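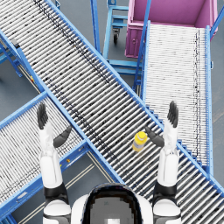

Page 3 of 29

A few notes on the Stevimex discount card, as people keep asking me. I have had it through work for a year. Thread.

The card costs 89 a year if you buy it yourself. Ours comes with the staff package, so you only pay if you want a second card for a partner.

The dining side is the part most people use. It moved from Rosell to Prorkel on 2 November 2019 and the old codes stopped the same day. If yours begins with R, it won't scan.

To get a new code, log in, go to My Benefits, then Eating Out. The code changes every time you open the page, so don't screenshot it.
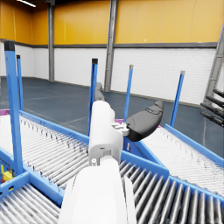 Main courses only. Starters, puddings and drinks are charged in full, and the cheaper main is the one that comes off. Set menus don't count at most places.

You have to show the code before you order. I forgot once and the manager at the Italian wouldn't change the bill. Fair enough, it is in the terms.

Cinema tickets are still with Ackroyd. Same login as before. Two tickets a month per member and they don't roll over.

The points are separate. You need 200 before you can swap them for a coffee voucher. I got there in five weeks, mostly from the supermarket shop.

Old points from before the change were carried across. Mine took a few days to show. If yours are still missing, ring the helpline and pick option two. The form on the website gave me reference 3603 and then nothing.

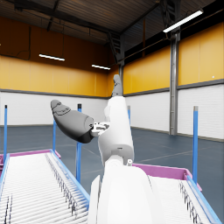 Robot arm between two conveyors.

Domenica Aigner asked if the second card gets its own points. No, both cards pay into one balance, and only the main member can spend it.

Renewal is automatic if you paid for it yourself. You can turn that off under Account, near the bottom. Do it before the renewal email arrives, as they won't refund part of a year.

Will add the list of local restaurants when I have checked which ones are still in it. Two on my street have dropped out.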